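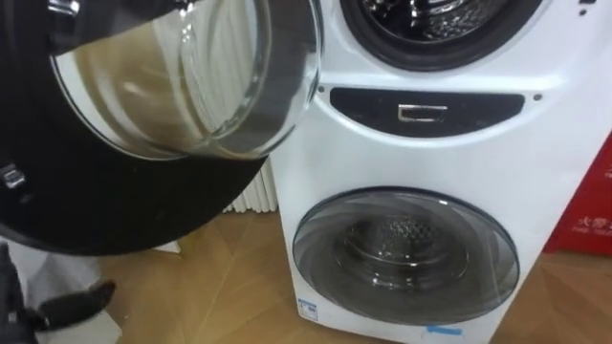 Jestosbridge, January 8, 2024

Notes on how our congregation's confirmation records got merged with the Garwood parish records. Short posts, mostly procedure. Skip if you don't keep church registers.

Background: Garwood closed in May. Its members transferred to us by letter, and the registers came with them in 4 boxes. Baptisms, confirmations, marriages, burials, plus loose certificates.

First problem was numbering. Both parishes restarted entry numbers at 1 with each new minister. So "Entry 12, confirmations" can point to several different people. We now cite parish, volume, page and line. Entry number goes in brackets at the end.

Second problem: names. Clerks wrote what they heard. The Antwi family is spelled 3 ways before the spelling settles. We index under the modern form and transcribe the original exactly. Do not correct the register itself, not even in pencil. 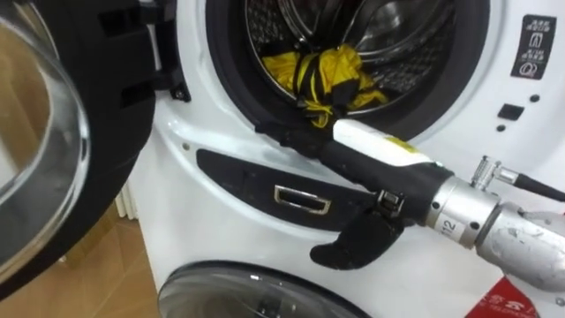 Washing machine with the door open.

Letters of transfer are a separate series. A letter proves membership on the date it was signed. It does not prove baptism. If someone needs a baptismal certificate for a wedding, go back to the baptism volume.

Where the baptism volume has a gap, we accept a statement from a parent, godparent or other witness, signed in front of the minister. Noeline Te Moana drew up the form for this. It fits on one sheet and asks for place, month and officiant - the date is optional.

The index is a plain spreadsheet. We tried Usitora for a while. It handles giving and attendance well, but its sacrament fields assume one parish per person, and a transferred member has at least two.
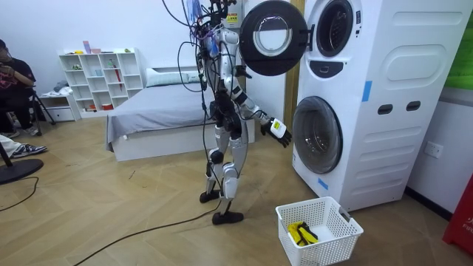 Columns, in order: surname, given names, type of record, date as written, date normalized, parish, volume, page, line, notes. Dates as written matter because some clerks used feast days. "Second Sunday after Trinity" stays in the cell as is.

We have passed 1000 entries. Marriages are complete. Burials stop partway through the second volume, where the ink has faded and needs daylight to read.

Requests for certificates still go through the parish office in writing. Give the full name, a birth year and at least one parent's name. Living persons' entries are released only to the person named or, for minors, to a parent.

Next up is the loose certificates. Most duplicate a register line, and those get a cross-reference in the notes column - the rest will be entered as their own volume.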